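Remote-control teaching station, simulated — inspection checklist with comments
Site: Ferkerham. Task set: Vunar tabletop, pick and place into bowl.
Checked 26/01/2022, second pass. Items marked FAIL go back to Benavides before any more demonstrations are recorded.

1. Operator controls centered before session start. PASS. The drift from the last pass is gone.

2. Grip command matches finger motion on screen. PASS, with a comment. The Adex notes call the lag "negligible." I would like to see the number they got before I repeat that word.

3. Held object can be told apart from its neighbors in the gripper view. FAIL. The toy-like figure is a dark lump with reddish parts sticking out, and I would not want to label it from this view alone. The orange key head is easy. Operators are working from this view, so whatever they guess at, the robot learns as fact.

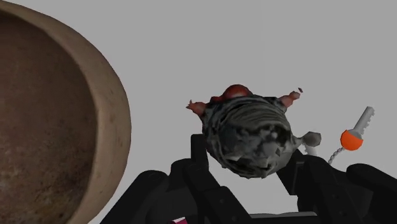 Item 3, gripper view. Figure held, bowl rim at left, orange-headed key at right.

4. Small parts kept clear of the fingers. COMMENT. The key chain runs behind the black parts of the gripper. I can't tell from this view if it would snag, and neither can the operator. Add a second view or move the keys at setup.

5. Demonstration length. PASS. Limit is 12 seconds per grasp, 14 with the bowl move included. Nobody has explained where those limits came from.

6. Failed tries kept and labeled. FAIL. The log claims 100 good demonstrations and no bad ones. I have watched people drive this arm. Some 5 of the files I opened start with the object already in the fingers, so the reach was trimmed off. A demonstration without the reach does not teach a reach.

7. Wide view shows table and arm base together. PASS. Both are visible and the base is next to the table as the layout calls for. The gripper is out of view, so this can't stand in for item 3 or 4.

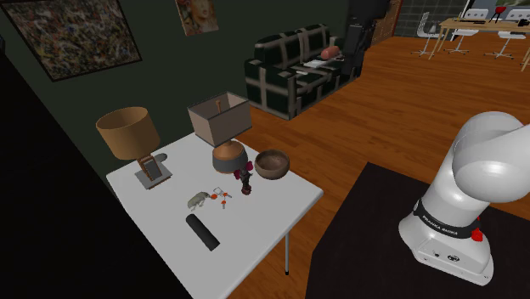 Can an operator who has never used the controls record demonstrations on the first day?
They can record, but those files should stay out of the training set until someone else has replayed them and signed off.

8. Object positions changed between demonstrations. NOT CHECKED. The sheet says "randomized." I asked for the start positions and got the same sheet back.

9. Stop command works in mid-motion. PASS. Tried with the arm moving and again with the grip closed.

10. Replay matches the recording. COMMENT. Matches on the short files. The long ones wander near the end — small, but enough to miss a bowl rim. Retest in May with the new build.

Overall: hold. Items 3 and 6 open.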